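Slide 4. Teleoperation against hand guiding.

Hand guiding: the operator holds the wrist and moves the arm. Fast, but the hands get into the camera view. Remote control keeps them out.

Salcombe set: 591 demos by remote, 73 by hand, same 2 tasks. All scored in simulation.

Pause before the wrist view. Point out the gap between the fingers — the operator judges it from this view alone.
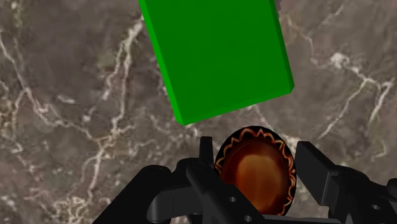 Discard any demo with a long stall before the fingers close. The policy learns the stall too.

Recent talks
Romex: replaying demos in simulation
Noh controller notes
Plalico user day, June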